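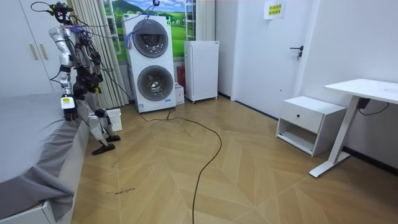 How close does a humanoid robot have to stand to a bed before it can pick clothes up off it?

For ours, the best distance was 15 cm between the shin cover and the side of the mattress. Any farther back and the arm was nearly straight before it got to the clothes. Any closer and the knees pushed against the bed when the robot bent down.

# Where to Stand: Placing a Humanoid for Laundry Pickup

Kristóf Bárány and Ernő Rácz
Zaston Robotics Project Course, final report

## 1. What we set out to do

The Kevard project is a long-running course project at Zaston. Each group takes one piece of a household chore and tries to make it work better than the group before. The chore is laundry: pick clothes up off a bed, put them in a basket, take the basket to the washing machine, load the machine. Our piece was the first one, bed to basket.

The group before us worked on grasping. Their report says most failed grasps came from the hand closing at a bad angle, and it recommends a new wrist calibration. When we went back through their logs we thought the angle was a result of something else. The robot was stopping in a slightly different place every time, and the arm was making up the difference. So we decided to leave the hand alone and look only at where the feet go.

We wanted to find out:

- which standing distance gives the most successful pickups
- whether the robot should face the bed square on or stand along it
- how much the basket position matters

## 2. Setup

All trials were run in the Boychuk room, which is set up as a small bedroom with a bed, a wardrobe, a stacked washer and dryer, a small refrigerator, a nightstand and a desk. The bed has a gray sheet on it. The basket is white plastic and goes on the floor near the robot.

The floor is wood laid in a zigzag. We first tried to use the planks as a ruler, but the pattern runs at an angle to the bed and we kept reading it wrong. After that we measured every stop with a tape measure from the side of the mattress. We measured to the mattress and not to the sheet, as the sheet hangs in folds and the folds move.

The control software is Grastent, which the course has used since before we joined. We changed only the stop position and heading. The grasp routine, the arm speed and the hand force were left at the values from the earlier group.

The robot ran on a cable the whole time. The cables limit how it can turn, so we always brought it in from the same side and never asked it to turn all the way around. Anyone repeating this should write down the approach direction, because we didn't for the first few sessions and had to throw those trials out.

## 3. Method

One trial went like this. The robot walked to the stop position and stood still. One of us measured the distance and wrote it down. A T-shirt or a towel was dropped on the bed from shoulder height, so that it landed differently each time. The robot got one attempt to pick it up and release it over the basket.

We scored a trial as a success if the item ended up completely inside the basket. An item hanging over the rim was a failure. We argued over that rule and kept it, since the next step in the chore is to lift the basket, and a sleeve hanging out gets caught.

We recorded 118 trials after the bad ones were removed. They were spread over two headings (facing the bed, and standing along the bed) and several distances up to 30 cm.

Between trials we pulled the sheet flat by hand. We didn't do this at the start. The hand drags on the cloth when it closes, and after a while there are ridges in the middle of the bed. The vision part of Grastent sometimes marked a ridge as a piece of clothing, and then the robot tried to pick up the sheet. We thought about reporting those as failures, but they say nothing about foot placement, so we flattened the sheet and left the problem for someone else.

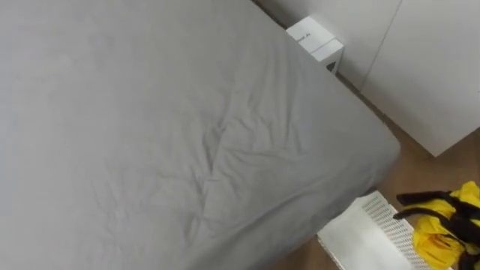

Ernő Rácz disagrees with that last decision and asked to have it on record. He thinks the sheet should have been left alone between trials, because a bed in a real home is never flat, and a standing position that works only on a smooth bed is not much use to the next group. He would also have counted every attempt to pick up the sheet as a failure and reported the lower number.

We didn't settle this. The results below use the flattened sheet. Section 6 says how we would run it the other way.

## 4. Results

**Distance.** Pickups were best at 15 cm. At 30 cm the robot could still touch the item most of the time, but it came in with the fingers almost flat to the bed and pushed the cloth away from itself. Under 15 cm the arm had plenty of room to reach but the legs did not. The robot bends its knees to lower the hand, and the knees went into the side of the mattress. Twice the balance controller stopped the trial because of this.

**Heading.** Standing along the bed was better than facing it. This surprised us. Facing the bed looks natural, and it puts both arms in reach. But only one arm is used for this task, and when the robot stands along the bed that arm hangs straight down right beside the mattress. The shoulder does most of the lift and the wrist hardly has to turn. The drawback is that the robot can't see the far side of the bed as well from there. Items that landed past the middle were usually missed.

**Basket.** We moved the basket less than we planned to. It has to be close enough for the arm to get to and far enough away that the robot doesn't step on it. Next to the feet on the side away from the bed worked when the torso could turn freely. When it was pushed up against the bed, the hanging part of the sheet sometimes fell over the rim and the towel landed on top of the sheet.

**Wrist angle.** Once the robot was stopping in the same place each time, the bad wrist angles from the earlier report mostly went away. We didn't change the calibration. We think this supports our guess about the cause, but we can't rule out that something else in the setup was different in April, when their trials were run.

## 5. Problems we had

The stop position drifts. The robot is told to stop at a point and it stops near that point, and the error is larger when it has walked farther. We dealt with this by starting every approach from the same place. A marker note on the floor by the bed helped us set things up the same way from one session to the next, but marker is hard to read on wood from standing height. Tape would be easier.

Loose cable on the floor cost us a lot of time. There is one that runs out from the washer and dryer across the open part of the room, and we had to check it before each walk. If we were starting over we would fix the cables to the wall on the first day.

Testing with two people was just enough. One person had the stop button and did nothing else. The other measured, dropped the item, wrote down the score and fixed the sheet. It was slow. We tried letting the stop button person keep score as well and went back after one session, because he was looking at the paper when the robot moved.

Our score sheet was also badly designed. It had one box for "grasp failed" and we used it for three different things: the hand missed, the hand closed on the sheet as well as the item, and the item slipped out on the way to the basket. We had notes in the margin for most of these but not all, so we can't give separate numbers for them.

## 6. What the next group should do

1. Keep the stop distance at 15 cm and the heading along the bed. Re-measure if the bed or the mattress is changed.
2. Run the same trials without flattening the sheet. Record what the vision part marks as clothing before each attempt, so that sheet pickups can be separated from ordinary misses.
3. Split "grasp failed" into separate boxes.
4. Try a second stop farther along the bed for items the robot can't see from the first one.
5. Test something heavier than a towel. We had jeans on the list and ran out of time.

We haven't tried carrying the basket to the machine. The stop distance there will have to be worked out again from the beginning, as loading through the lower door of the stacked unit is a different reach from picking up off the bed, and we don't know how far the robot will have to bend to use it.

The trial sheets are in the Kevard binder in the Boychuk room, behind the sheets from the earlier group. The changed stop settings are saved in Grastent under both our names.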